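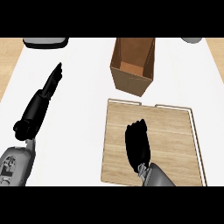
2019년 7월

시뮬 원격조종 다시 시작! 5월에 하다 만 거 이어서 하는 중이다. 장면은 흰 테이블에 종이 상자 하나, 나무 트레이 하나로 단순하게 갔다. 물건은 아직 안 넣었고 양손 움직이는 연습부터(이게 생각보다 팔이 아프다…).

오른손은 트레이 위에서 손가락을 모은 채로 버티는 게 제일 어렵다. 내 손은 가만히 있는데 화면 속 손이 슬금슬금 내려간다. 장갑 보정값을 1904에서 2000으로 올렸더니 좀 나아진 느낌? 근데 느낌만으로는 못 믿겠어서 로그를 따로 저장해 뒀다. Stumeck 폴더에 3364번으로 들어 있으니까 궁금한 사람은 열어 보시길.

왼손은 훨씬 편하다. 다만 손가락을 뾰족하게 모으면 엄지가 어디 있는지 화면으로는 잘 모르겠다. 시점을 하나 더 띄울까 했는데 Chan 서버가 느려질까 봐 일단 보류.

시범은 3번만 녹화하고 끊었다. 마지막 건 중간에 내가 재채기를 해서 두 팔이 같이 튀었음 ㅋㅋ 그건 학습에서 빼야 한다. 파일명 뒤에 x 붙여 놨으니 지우지는 말 것!

다음엔 상자 쪽으로 손 뻗는 동작. 상자 벽이 높아서 손목을 꽤 세워야 할 듯. Viltness 쪽 손목 제한값 먼저 확인하기.

최근 글
- 장갑 보정 순서 정리
- Flumville 장면 파일 옮긴 기록
- 양팔 지연 재는 법 (수정 중)

이 사이트는 로그인 유지를 위해 쿠키를 사용합니다. 동의 | 설정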